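Move-Out Inspection Checklist, Zesia Flats (with my notes)

I've done this walk-through enough times that I finally typed up the list I use, and I left my comments in because people kept asking me what "check the window stops" was supposed to mean. We're doing unit 12 next, so that's the one I had in my head while writing. Print it, scribble on it, skip what doesn't apply to you!

1. Smoke alarms
Press the button and hold it. I want to hear every alarm in the unit, including the one in the hall closet that tenants always forget is there. Look at the date on the back too. If it's past ten years old it gets swapped, even if it chirps away happily.
Comment: the hall one was hanging by a single screw in February. Fixed, but give it a wiggle.

2. Carbon monoxide alarm
Same deal, plus make sure there isn't a bookcase or a coat pushed up against it.
Comment: OK last time.

3. Outlets near water
Test and reset every GFCI in the kitchen and bath. I carry one of those little plug-in testers (mine lives in the glove box and has survived two summers in there).
Comment: the bath outlet trips fine but the reset button is sticky. Watch it.

4. Water heater
Look for rust on the bottom seam, drips under the relief valve, and boxes stacked too close. Run the kitchen tap and take the temperature after a couple of minutes. I like 120 or a bit under.
Comment: the drain pan was dusty and dry. Love to see it.

5. Windows and window stops
Open and close every single one. The stops are the little tabs that keep an upstairs window from opening wide enough for a kid to get through, and yes, people pop them off to get a fan in. Put them back.
Comment: the Noretti windows on the street side stick when it's humid. Soap on the track helps a lot.

6. Balcony rail
Lean on it, gently, with one hand on the door frame. Check the bolts at the base.
Comment: one bolt had backed out a little, tightened. Ask Prirorico for spares, we're down to our last few and they take forever to ship.

7. Tall furniture
Anything heavy that stays with the unit should be strapped to a stud. That means dressers, bookcases and the big wardrobe. Open all the drawers and see if it wants to tip. If it does, it isn't ready.
Comment: wardrobe strap is good. I also keep a spare pack of straps in the office, 57 dollars for the big box, and worth it.

8. Dressing tables and mirrors
Check that mirrors are tight to whatever holds them up and that the legs don't rock. Feel along the edges for chips or splinters, especially on the fancy carved stuff. No curling irons left plugged in, please.
Comment: white ones show every scorch mark, so look closely around where the hot tools go.

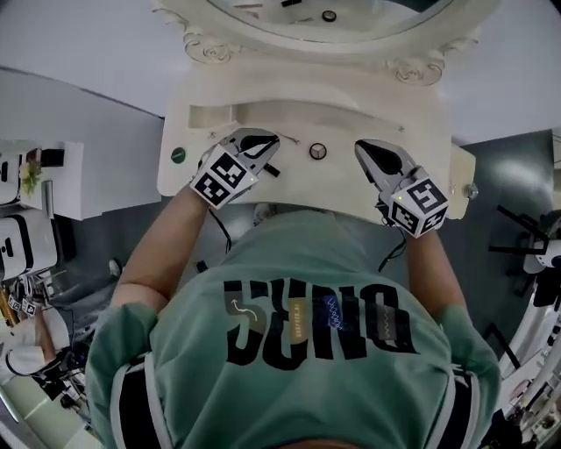
9. Stairs and entry
Walk up and down once with the lights on and once with only the night light. Loose carpet edge, wobbly handrail, dead bulb, write it all down.
Comment: third step creaks but it's solid. I jumped on it.

10. Locks and keys
Every door, every key, both directions. Sandu does our rekeying and charges 200 for a full unit, so count that in if keys are missing.
Comment: mailbox key still hasn't turned up.

Sign at the bottom, leave a copy in the kitchen drawer and drop the other one in the office slot before five.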